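Recording Remote-Control Demonstrations in the Practice Room

Guide for new operators, Pramemel teaching program

This page explains how to record a demonstration by remote control in the simulated practice room. Operators should complete the Flornlow sign-in before they begin. A full set for one task is 59 accepted recordings, and most operators need several sessions to reach it.

Step 1. Find your bearings

Open the session and select the wrist view. Move the arm slowly with the left stick until a corner where two walls meet the floor comes into view. Hold still for two seconds, then press Record. Starting every demonstration from a steady pose makes the recordings easier to line up later.

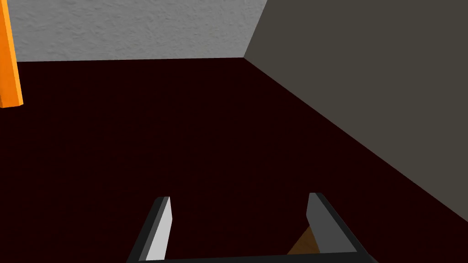

Naa Essien: I was told to wait for the arm to stop moving completely, and I found that counting to 4 worked better for me than two seconds. Is a longer wait a problem?

A longer wait is acceptable. Still time at the start is trimmed when the recording is saved, and it does not count against the operator.

Step 2. Approach with the fingers open

Keep the gripper fully open during the approach. Use short, even movements of the stick and pause whenever the direction changes. Large corrections are recorded along with everything else, and the robot will learn them as part of the task. If you lose track of where the gripper is, release both sticks, turn the wrist until a wall or a board edge is visible, and continue from there.

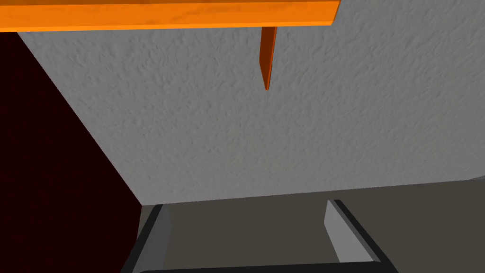
Operators should also leave the speed setting where it is. A demonstration given at one speed and finished at another — even a good one — will be returned for a second attempt.

Step 3. Back away and stop

When the task is done, open the fingers, draw the arm back in a straight line and press Stop. Do not turn the wrist during the retreat. Add a short note if anything went wrong, and mark the recording as Keep or Discard. Discarded recordings remain on the Tuhiwai server until March and can be restored on request.
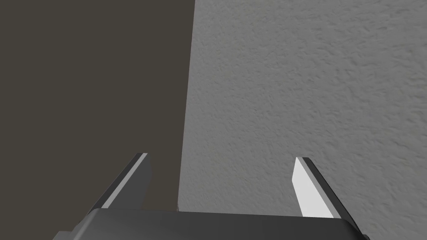
By Carleen Dunstan
Operator Training, Pramemel

Step 4. Review before you submit

Play each recording once at normal speed. Check that the fingers were open at the start and at the end, and that no pause in the middle was caused by a lost connection. Recordings longer than 2000 frames should be split or repeated. Submit the set from the Flornlow menu and write down the batch number, as reviewers will ask for it.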